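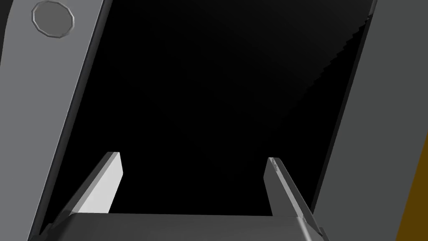
Posted by Ernő Győri in Workshop evenings | November | 2 comments

I promised in my last post that I would say something about the teaching side of things, and then I went and wrote two pages about kettles instead, so let me get on with it before the tea goes cold.

For those who are new (hello!), I have been spending my evenings teaching a simulated arm to reach into narrow places. The project is called Stumomari, and it lives entirely on the old computer in my back bedroom. I steer the arm myself, using a little hand controller, and the program keeps a record of everything I do so that the arm can learn to copy me. All I have to do is be a good example. You would think that would be easy for a man who taught woodwork for 19 years!

The view from behind the palm is the one I use most now. You get the two fingers going away from you, wide open, and a big grey panel leaning in on either side, and between them it is simply black. I found that very unsettling at first. I kept wanting to lean over and peer round the corner, and more than once I did lean over, in my chair, which does nothing at all except hurt my neck.

What helped was slowing down. My early runs were dreadful, all dashing and correcting, and the arm learnt the dashing every bit as faithfully as the rest. I threw away the first 600 (I did keep one, out of fondness) and began again with a rule that I must stop with the fingers open, look at the strip of black between each finger and its wall, and only then go forward. It feels silly to wait for a machine that isn't in a hurry, but the new runs are so much calmer to watch.

I also changed the controller. The Bovow I started with had a very stiff thumbstick, and you could see my thumb giving up towards the end of each run. The Vollberg is looser and suits me better, though the cable is too short and I have had to move the lamp.

My target is 2000 good runs before I let it train overnight again. I do a batch after supper and stop when I catch myself getting sloppy, which is usually when the radio play gets interesting.

Next on my list is the wrist. I tend to twist mine a little to the left as I go in, a habit from years of holding a chisel, I suspect, and I would rather like the arm not to inherit it. If any of you have cured yourselves of something similar, do leave me a note underneath. I read them all, even if I am slow to answer.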